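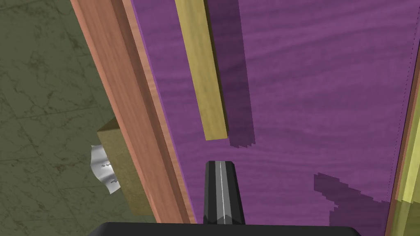

Image credit: Koskela

Does a parish newsletter need to be sent to a deposit library?

Posted by Ayane Arai, 2019-12-21

I edit a small newsletter in Cardale. We print 395 copies, three times a year, and it has been going for 15 years. Someone at the October meeting said we should have been sending a copy to the national library all along. We have no ISSN and don't charge for it. Do we have to, and what about the back issues? I have 46 in total, though one or two are in poor shape.

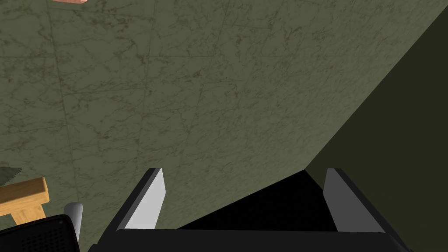 Erick Muriithi
Yes, free ones count. If you print it and hand it out to the public, it's a publication. Ours goes off in a plain envelope and we get a receipt. Never had an ISSN either.

Sandrine Rolland
Erick is right about free titles. Send one copy of each new issue within a month of it coming out, and write to the library before posting any old ones. They will check what they hold — sometimes a local branch has already passed copies on.
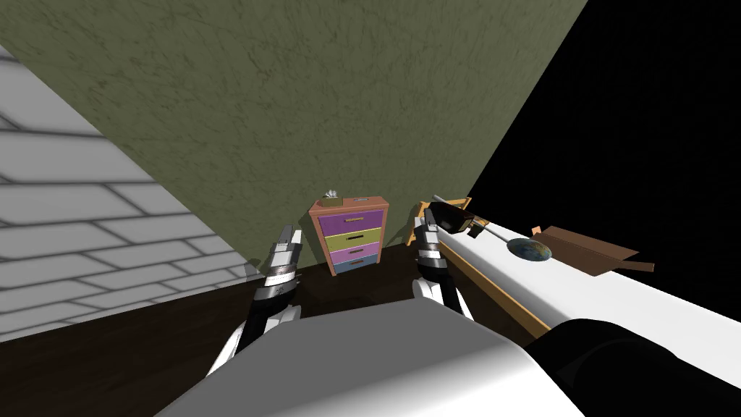
For the back issues, make a list first with the number, date and page count of each. Note any missing covers or torn pages. Don't staple, tape or laminate anything. Keep the set flat and out of the light until you hear back. I sort ours by decade and give each one its own colour, much like the chest of drawers in the picture above with its purple, yellow-green, pink and blue drawers, and it saves a lot of hunting. Supplements and loose inserts go with the issue they came with.

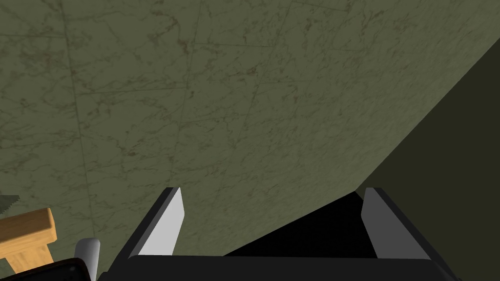 An ISSN is free and worth asking for, but don't hold up the deposit while you wait for it. If you change the title later you will probably need a new number, so tell them about that too.

Su-bin Nam
following, same problem with our choir magazine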